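Two arms, one table and a lot of gray cloth

The workshop in Hurkport is on the second floor, above a place where they repair boat covers. You enter by the back stairs. When I arrived, the builder of Rotine was under the table with a flashlight in his mouth, looking for a screw.

Rotine is a home project that became too large for the home. It started in his kitchen, with one arm clamped to the counter. Now it has two arms and a table with white walls on three sides, and it lives in the shared workshop called Wragg, where members pay by the month and keep their own shelf. He asked me not to print his name. "At my job they think that I go fishing on weekends," he said.

The goal of Rotine is simple to say. It should take a crumpled cloth, find the corners, and fold it. "People see a video of a robot which runs or jumps and they think that folding must be easy," he told me. "But a box is always the same box. A cloth is a new thing every time you drop it."

I asked how much he has spent. He was quiet for a moment and then said 2,000 dollars, and that this is without the tools, which belong to Wragg. The motors took the biggest part. The links of the arms are printed, and he printed many of them twice. In the first version the wrist was too thin, and it bent when both arms were pulling against each other.

"With one arm you can be a little bit wrong," he explained. "With two arms, when they hold the same cloth, every mistake goes from one to the other. The left one pulls, the right one thinks that it is late, so it pulls too. I lost 14 evenings on this."
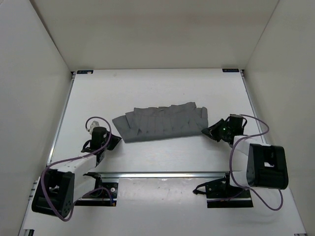
The cables were another long story. In the beginning he tied them tightly along the arms, because he wanted it to look clean. Then one connector broke inside, where it could not be seen, and the left gripper stopped only in certain positions. He changed all cables to purple ones and left them in wide loops. "It is ugly, but it has room to move," he said. "I prefer ugly."

The walls came later than the arms. The workshop has big windows, and in the afternoon the sun made stripes on the table that the software took for folds. He first tried curtains, but the other members complained that they could not see their own work. So he built the white box from panels that were left over from a shelf. After this, the software made fewer mistakes in one day than it did before in one hour.

The software has its own name, Clanimel. I asked what it means and he said that it means nothing, he only wanted a word which gives no results when you search for it. Clanimel looks at the cloth and chooses two points to hold. It doesn't try to understand the whole shape. In his opinion this was the best decision in the project, and he made it only after 6 months of trying the opposite.

"I wanted it to know where every fold is. It was too much," he said. "Now it takes two points, it pulls, it looks again. Like my grandmother did with the bed sheets, only slower."

How much slower? A small towel needs 2 minutes when everything goes well. A shirt he doesn't want to discuss yet. He hopes to show one in September, when Wragg opens its doors to the neighbors, but the sleeves are still a problem. A sleeve can hide under the rest of the shirt, and then the grippers take both layers together.

I asked if he will sell it one day. He laughed and said that anybody who needs a towel folded should do it by hand. What he would like is to publish the drawings, including the bad ones, with notes about what broke. He has already written the part about the wrist.

Before I left he found the screw. It was in his shoe.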